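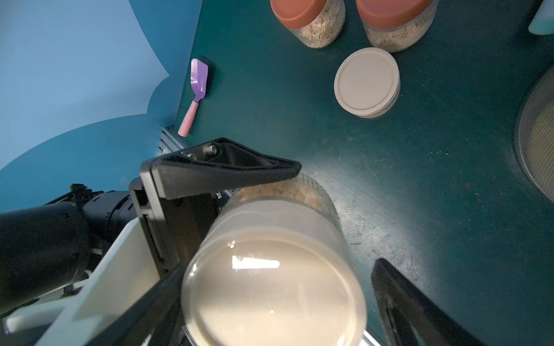 Grustia Pantry Record: Data Card

Summary

The Grustia Pantry Record is a table of dry foods kept in private homes in the town of Stikville and the neighboring district of Plelen. It holds 3539 rows, collected from 421 households in two survey rounds. Each row stands for one dry food in one home at the time of one visit, and states how the food was stored, where it was kept, and when the household believed it had been bought.

The record was prepared by the Grustia Office for Home Economics for use in teaching, local planning, and research on household food storage. This card covers version 2, released on 8/28/22. It replaces the card issued with the first version, which should no longer be cited.

Contents of the release

households: one row per household, with district, size of household, type of dwelling, and the round or rounds in which the household took part
items: one row per stored food, linked to the households table by household_id
foods: the list of 114 food names allowed in the items table, with a broader group for each
notes: free text written by visitors, edited to remove personal details
changes: a plain list of corrections made between versions

All tables are comma-separated text in UTF-8. The first line of each table holds the column names. Empty cells mean that no answer was given. A zero is always a true zero.

Columns in the items table

household_id: a random code with no link to the address or to the order of visits.

round: 1 or 2.

food: one of the names in the foods table. Where a household used a local name, the visitor entered the closest match and kept the original word in food_as_said.

container: the kind of container in use on the day of the visit. Allowed values are original_package, jar, tin, box, bag, bucket, and other. A bag standing inside another container is entered under the outer container, with lined set to true.

closure: screw_lid, press_lid, clip, tie, folded, open, or unknown.

place: cupboard, shelf, counter, cellar, floor, or other.

amount_g: net amount in grams, weighed where the household agreed to it. Where it did not, the value is the visitor's estimate and amount_source reads "estimate." The two kinds of value should not be pooled without a check.

bought: month and year of purchase as stated by the household. Many households could not say, and the column is sparse for flour, salt, and sugar in particular.

label: whether the container carried any written name or date. A printed label on an original package counts as a label. A handwritten one counts as well, even if it named a food that was no longer inside. Such cases are marked in the notes table.

How the data were collected

Households were drawn from the public address list of each district. A letter was sent ahead of the visit, and households could decline by returning the card or simply by not answering the door. Visitors worked from a printed form and asked the same questions in the same order. They did not open containers. If a food could not be identified from outside, the household was asked what it was.

The first round ended in June. The second round returned to those homes that had agreed to be visited again and added new homes in Plelen, where the first round had been thin. The form was changed between rounds in one respect: closure was added as a column of its own. In the first round it had been part of container, and values such as "jar with clip" were later split by hand. The splitting was done by Sille Vestergaard, who also keeps the list of changes.

The Ásgeirsdóttir classification was used for food groups. It sorts dry foods by how they take up moisture, which explains why rolled oats and wheat bran share a group and whole oats fall in another. Users who prefer a grouping by plant or by meal may build one from the foods table — the names are specific enough to allow it.
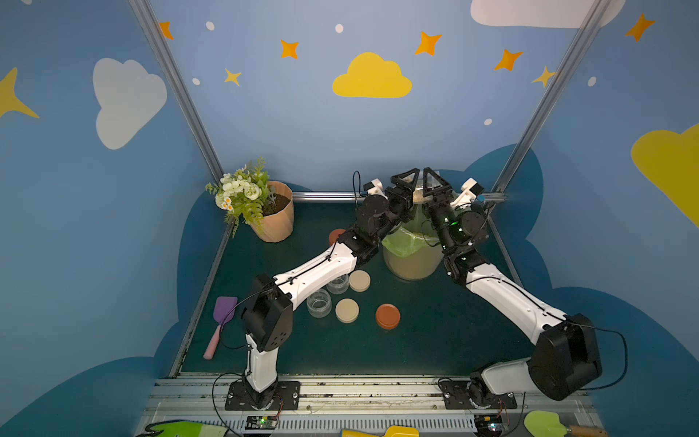
Why are bulk containers kept in the same table as small ones?

Households often fill a small container from a large one, and the two are easier to compare when they share a table. Both rows carry the same value in the refill_group column. To study only the larger stock, keep the row with the highest amount_g in each group. To study only what is used from day to day, keep the row whose place is counter or shelf, and treat the group as missing if neither value is present.

Quality checks

Every row was read by a second person against the paper form. Differences were settled by returning to the form, and where the form was unclear the cell was left empty. No values were filled in by calculation.

The following checks were run on the final tables and may be repeated by users:

Every household_id in items is present in households.
Every food in items is present in foods.
amount_g is never negative, and is empty when container is empty.
closure is "folded" only when container is original_package or bag.
bought is never later than the visit.

The last check failed for a small group of rows in the first version. In most of them, the household had given the best-before date printed on the package. Those cells have been cleared.

Known limits

The record covers two districts and should not be taken as a picture of any larger region. Homes with a cellar are more common in Plelen than in Stikville, and any comparison of storage places between the districts should take dwelling type into account.

Foods kept in a refrigerator or freezer were outside the form, even when dry. Some households keep flour and nuts cold, and for those homes the record will show less than was really there. The same applies to food kept in outbuildings, which visitors did not enter.

Spices were recorded only above a set package size. Tea and coffee were recorded without regard to size. The difference goes back to the wording of the first form and was kept in the second round so that the two could be joined.

The closure column is weaker for the first round. Where the original entry named only a jar or a tin, closure was set to unknown. A rise in screw lids between the rounds should therefore not be read as a change in habit.
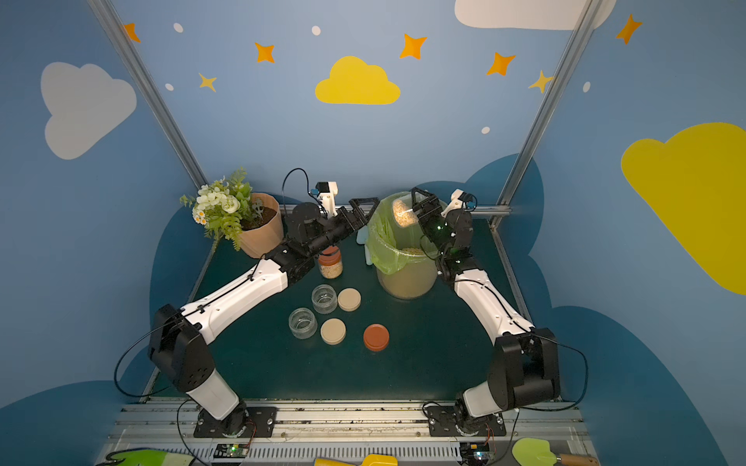

Jars and lids on a green tabletop.

Suitable and unsuitable uses

The record is suited to classroom work on tables and joins, to the study of storage habits within the two districts, and to the planning of advice leaflets on dry goods. It has also been used to test forms for later surveys.

It is not suited to judgments on food safety. The visitors did not test, open, or smell any food, and the tables hold no information on spoilage or pests beyond what a household chose to mention. It should not be used to rank households or to draw conclusions about income. Income was not asked, and the amount of food in a cupboard is a poor stand-in for it.

Privacy

Names, addresses, and telephone numbers were kept apart from the forms and destroyed after the second round. Household size is capped in the release, and the largest homes share one value. Remarks in the notes table were edited where they named a person, a workplace, or a medical condition. Users must agree not to try to identify any household and to report any remark that makes it possible to do so.

A household may ask for its rows to be withdrawn by quoting the code on its copy of the form. Withdrawn rows are removed in the next version and listed, by code only, in the changes table.

Terms of use and citation

The tables may be copied, changed, and shared for any purpose, provided that the source is named and changes are stated. The notes table may be used for study but may not be published in full. Short quotations are permitted.

Suggested citation: Grustia Office for Home Economics. Grustia Pantry Record, version 2.

Maintenance

Corrections are gathered by the Office and released together. Reports should name the table, the household_id, and the column, and should say what the value is believed to be. Reports without a household_id can be handled only when they concern the foods table or this card.

Questions about food names and groups should be sent to Sille Vestergaard at the Office. Requests for the blank survey form, in either of its two wordings, go to the same address — please state which round is needed.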